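Residents > House Meetings > Minutes > May

Minutes of the House Meeting, Talham Residence
May
Written by the secretary of the meeting

The meeting started at 6 in the common room on the ground floor. The minutes of the last meeting were read and accepted with one correction: the key of the bicycle room is kept at the front desk and not in the laundry.

1. Money
The balance of the house fund is $422. From this sum $70 is already promised for the new shower curtains on the second floor. One resident asked if the fund can also pay for the coffee. It was answered that coffee is paid by those who drink it, as decided last year.

2. Noise after 10
Two complaints were received from the Canberg side of the building. The residents above the study room are asked to put felt under their chairs. The felt is available at the front desk for free.

3. Garden
The Messina path is still closed because of the loose stones. The company Curier was called again and has promised to send a price. Until then please use the side door.

4. Sorting of the recycling
This point took the most time. The bottles and the packages come to the sorting table mixed together, and the evening group must separate everything by hand.

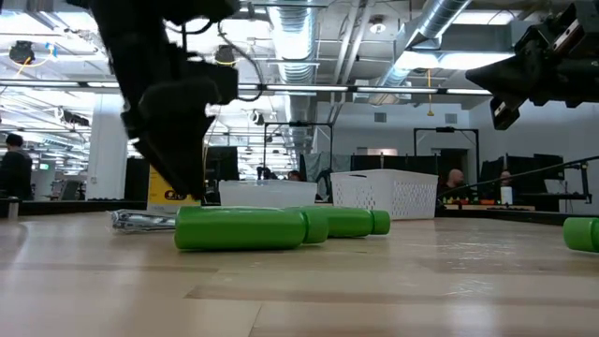 Category: Kitchen and Recycling

The green plastic bottles are to be laid on the wooden table first, with the caps on. It was discussed if the caps should be removed, but the collection point takes them together with the bottle. Foil packages, like the crumpled silver one, go separately. Boxes are made flat before they leave the table; the yellow box is included in this rule.

It was proposed to use the clear bin for small things and the white basket with the slots for the bottles. Accepted with 4 votes against. Those against would prefer that both containers are for bottles in the summer months. The question can be opened again in the fall.

5. Other
The iron is broken. Who has a spare one, please leave a note on the board.

The meeting ended at 7:30.

Related items
Minutes of the House Meeting, April
Rules for the Common Room
Recycling Table: Evening Groups
Messina Path Closed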